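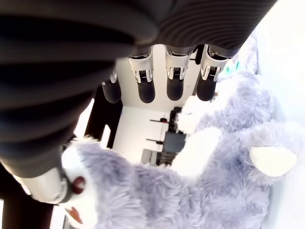 2023-04-14

Soft toys wanted for Kollelia children's room

The Kollelia community center is collecting soft toys for its new children's room, which opens in August. Big animals with long fur are especially welcome, says Hadiza Onuoha, who will lead the room – the small ones get lost too quickly.

Toys must be clean, and the eyes and noses must be fixed well. Toys with loose buttons will be repaired first by Cletus Haverford and his sewing group, which meets in room 5.

The center hopes to receive 1000 toys. What does not fit in the room will be given to families in the district. Toys can be brought to the front desk until 2 in the afternoon. Please do not leave bags outside the door.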